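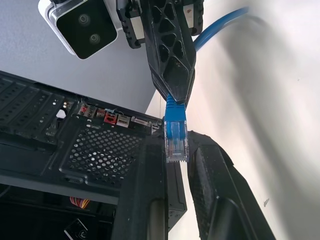 Photo: Jaltine / Clunholm forum gallery

Zosuvano Red Blend, series tie-in bottling

cellar_rat50
Opened one at 7 p.m. for the finale. The back label gives no vintage, only lot 3223. Medium body, high acid, noticeable residual sugar. At $23 I expected more than a printed crest.

Fourie
Disagree on the sugar. I read it as ripe fruit and a lot of oak – the finish is dry. What temperature did you serve it at?

cellar_rat50
Room temperature, no decanting.

mapleport
Try it cooler. The May bottling was better than the first one, which had a short finish and a sulfur note that took an hour to clear. Label art is the same on both, so check the lot code.

Fourie
Mine is from the first run of 3000 and had no sulfur at all.

mapleport
Then storage differs. Mine came from a warm shop shelf.

cellar_rat50
Second bottle goes in the fridge for the rewatch. Will post notes on both.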